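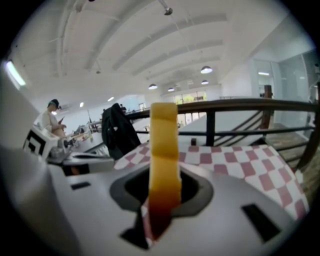

Last changed in September

Renia Household Notes > Tables and Linens > Checkered cloths on a work table

Checkered cloths on a work table

A red and white checkered cloth is a good cover for a table that gets used for paper as well as food. A pale sheet shows up well on it, crumbs don't show much, and the squares give you straight lines to work by. These notes cover sizing the cloth, keeping it in place, washing it, and working on it with paper. The last part is for tables on a mezzanine or at the top of a staircase, where a few other things come up.

Size

Measure the table first, then add the drop on both sides. For eating, most people like a long drop. For a work table keep it to 5 inches, or the cloth ends up in your lap and gets pulled every time you stand. If the cloth you have is too long, fold the extra under at the end where no one sits. Cutting it down can wait until you have lived with it for a month.

The cloth I use most is a Carré, cotton, 234 centimeters on the long side. It is meant for a bigger table than mine. I fold one end under and press the fold with a warm iron. The crease holds until the next wash.

Check the pattern before you hem anything. On some cheap cloths the squares aren't printed square to the weave, and a hem that follows the thread will wander across the pattern. Fold the cloth in half and see if the rows meet at the edges. If they don't, hem along the pattern and accept a slight pull at the corners.

Keeping it from sliding

Cotton on a varnished or painted top will slide. Any of these will hold it:

Rubber shelf liner, cut 2 inches smaller than the tabletop all around.
An old flannel sheet, folded once.
Spring clips at the corners. Lamari makes a flat steel one that doesn't stick out and catch on sleeves.

Double-sided tape works for an afternoon but leaves a line on the cloth that takes several washes to get rid of. I don't use it anymore.

If the cloth has a crease across the place where you work, iron it out. A sheet of paper laid over a crease will rock when you press on it, and you will fold it crooked.

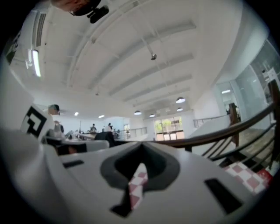
Light matters more than the table does. A pendant with a dark shade throws its light down in a patch, and a long fluorescent fixture spreads it wider. If a room has both kinds, try the table in a couple of spots before you settle. Put a plain sheet of paper on the cloth, hold your hand over it as if you were writing, and look at the shadow. One soft shadow is fine. Several hard ones crossing each other will tire your eyes in an hour.

Under a high ceiling the lamps are a long way up, and for close work you will probably want a desk lamp as well. Set it on the opposite side from the hand you write with. Dust on a high shade cuts the light a good deal, and an extension duster from the hardware store will reach most of them. Turn the lamp off and let it cool before dusting.

Working with paper on a checkered cloth

For folding, line up one edge of the sheet with a row of squares and keep it there while you bring the other edge over. You can see right away if it has drifted. This only works if the cloth is flat and pinned down, so do that first.

For sorting, give each pile its own block of squares. Bills at the top, things to file next to them, things to throw away closest to the edge. Leave a gap of one row between piles.

For cutting, take the cloth off or put a mat over it. A craft knife goes through cotton before you feel it. I have a cloth with a 4-inch slit in it that has been mended twice and still catches.

Pale yellow paper is easier to keep track of than white on a red and white cloth. White sheets blend in with the white squares when you are tired. If you use white, stack it in a shallow tray.

Glue sticks are fine. Liquid glue needs a sheet of baking parchment underneath, bigger than the thing you are gluing. Markers bleed through thin paper, and the red squares hide it until wash day.

Washing

Wash a new red and white cloth by itself the first time, cold, with a cup of the rinse water saved in a white bowl so you can look at it. If the water is pink, do it again. Red dye that has moved into the white squares will come out more easily while the cloth is still wet. Once it has been through the dryer you are stuck with pink.

After that:

Shake it outside.
Treat spots before washing, with dish soap for grease and cold water for anything with milk or egg in it.
Wash cold, short cycle.
Hang it over two lines, not one, so there is no hard crease down the middle.
Iron it slightly damp, from the wrong side.

Skip the bleach. It weakens the cotton and turns the red squares a flat orange color.

Old candle wax comes out with an iron and brown paper. Scrape off what you can, put paper above and below, and press with the iron on low. Move to a clean part of the paper as the wax soaks in. There was a longer piece on wax in the Zarnbridge household leaflet, which I no longer have, but that is the method it gave.
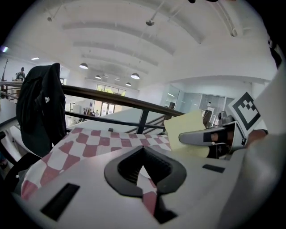
With a table near the top of a staircase, leave a walking space between the chairs and the railing. I allow almost 22 inches behind a chair that has someone in it, and more if people will be passing with trays. Push the chairs in when you leave the table.

Jackets hung over chair backs are the usual nuisance. A heavy one will tip a light chair when the person gets up, and the sleeves end up on the floor where people walk. If you can, put hooks on a wall nearby. If not, fold the jacket in half lengthwise before hanging it, with the collar at the top of the chair and the pockets emptied. Don't let it lie across the corner of the cloth, or the cloth goes with it.

Don't hang cloths or coats on the handrail, even for a minute. People need to be able to get hold of it all the way down.

Loose paper near an open railing will go over it sooner or later. A door opening downstairs is enough of a draft. Keep a flat weight on each pile (a smooth stone, a jar lid filled with coins) and work on the side of the table away from the edge. Scissors, glue and anything else with some weight to it should go in a box with a rim, in the middle of the table.

A dark wood handrail shows fingerprints and dust. Wipe it with a barely damp cloth and dry it right after, working from the top of the stairs down. Wax makes a handrail slippery, so leave that for the furniture. Metal posts only need dusting, plus a cotton swab around the base where the grit collects.

If the cloth is staying on the table between jobs, turn it end for end once a month. The side nearest the light fades first, and on a red check the difference shows by the end of summer.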